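Lorner Grasp Planning Suite
Manipulation software for simulated and physical work cells

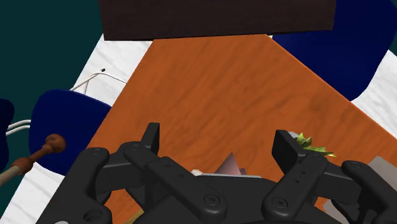 Lorner is the grasp planning and motion control package developed by Silow for two-finger grippers. It is supplied as a single installation that covers scene setup, grasp selection, arm motion and run logging. The same task file is used on the simulator and on the physical cell, so a routine prepared at a desk can be moved to the floor without being rewritten.

Planning from the wrist view
The planner works from a camera mounted behind the fingers. Small items on a table are often partly hidden by the gripper itself, and Lorner keeps a model of the gripper housing and linkages so that those areas are marked as unknown space. An object that disappears behind a finger during the approach stays in the plan at its last confirmed position. Operators may set how long that position is trusted before the arm backs away and looks again.

Candidate grasps are scored for finger clearance, contact angle and distance from neighboring items. Up to 400 candidates are kept per object. Cone-shaped and other tapered items are handled by a separate contact model, included in all editions.

Simulation scenes
The scene library contains 300 furnished rooms with tables, chairs, rugs and shelving. Table angle, wood grain, lighting and chair position can be varied by script. Small objects may be placed by hand or scattered from a saved list, and every layout carries a seed number so that it can be reproduced later. Customers may import their own rooms through the Bekaven converter, which is licensed separately.

Control
The motion controller accepts new targets at 30 Hz. Joint limits, finger force and workspace boundaries are checked before each command is sent – a command that fails any check is refused and written to the log with the reason. Manual jogging remains available from the operator panel while a plan is paused.

Run logs and review
Each run is stored with its camera stream, joint positions and planner decisions on one timeline. The review tool can step through a run, compare two runs side by side, and export selected sections for model training. Logs from release 4 and earlier must be converted before they are opened.

Editions
Lorner Desk: simulation, planning and review for one workstation.
Lorner Cell: all Desk functions, plus live control of one arm.
Lorner Site: all Cell functions, for multiple arms under one license server.

Ordering
Please quote part number LR-501 for new licenses. Installation and operator training are provided by Luangrath, our service partner. Existing customers with a current maintenance plan will receive the next release in June at no charge.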